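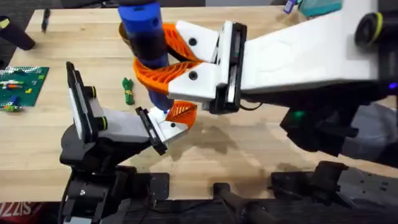 Re: Zenent cell, staffing after February

Edvin, I've read the Lisero summary twice and I still don't see where the saved hours come from. Passing one blue cylinder between two arms, orange fingers on each, is a fair thing to work on. Our returns bench is 1,592 different parts, and the people on it will be asked to clear jams on top of their own sorting. Who trains them, and on whose shift?

On 2019-03-25 Edvin Kristiansen wrote:
> The arms take over handling at Moen and the 8 people
> there move to checking. Nobody loses hours. I expect
> the bench to feel lighter for everyone.

Checking is paid a grade lower at Moen. Fula went through the same change and the sorters ended up standing by a stop button for most of the day. I'd like the grade question answered in writing before we agree to a second cell.

Alvar Sandberg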